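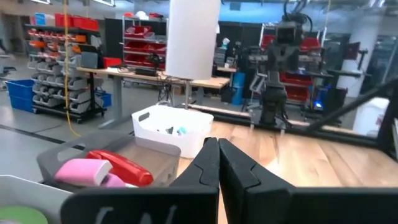 Chez Trultar, les règles de sécurité des postes à deux bras tiennent sur trois pages. Gerd Eichhorn les a rédigées en novembre, après deux ans passés à relire des consignes que les équipes n'ouvraient plus. La première concerne l'arrêt : on ne quitte pas le poste tant que les bras sont sous tension. La deuxième porte sur le rangement. Les petits objets vont dans des bacs, comme l'éponge rose posée dans le bac gris, et les bacs restent sur la table. « Un objet qui traîne au bord, on finit par tendre la main pour le rattraper », dit-il.

Le texte limite aussi la vitesse pendant les essais, à 28 % du maximum. Eichhorn voulait descendre plus bas. Cauã Cavalcanti, responsable des essais sur le projet Indine, a demandé une valeur avec laquelle on puisse travailler.

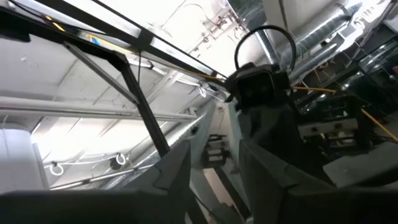 « À 10 %, les gens s'ennuient et regardent ailleurs », explique Cavalcanti. Il a aussi fait ajouter une vérification des câbles à chaque prise de poste : on suit la gaine de la base au poignet, on cherche les pincements, puis on fait bouger chaque articulation seule. Il faut compter quelque 45 secondes par bras.

Le marquage au sol a donné lieu à plus de discussions. Personne n'entre dans la zone pendant un mouvement, même pour ramasser une pièce.
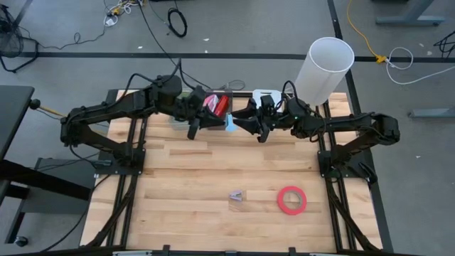 Poste à deux bras, avec les lignes noires au sol.

Eichhorn reconnaît que la règle est parfois mal vécue. « On me dit que le bras est lent, qu'on le voit venir. Je réponds que la ligne est la même pour tout le monde. »

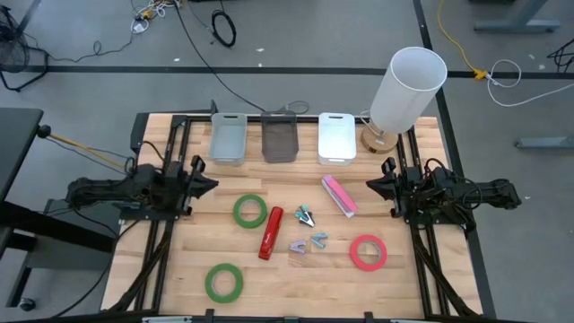 Reste la question du journal. Chaque arrêt d'urgence doit y figurer avec l'heure et le nom de l'opérateur. Cavalcanti aimerait un formulaire plus court, Eichhorn tient à la case « cause supposée ». Une nouvelle version sera essayée sur le site de Clulldale.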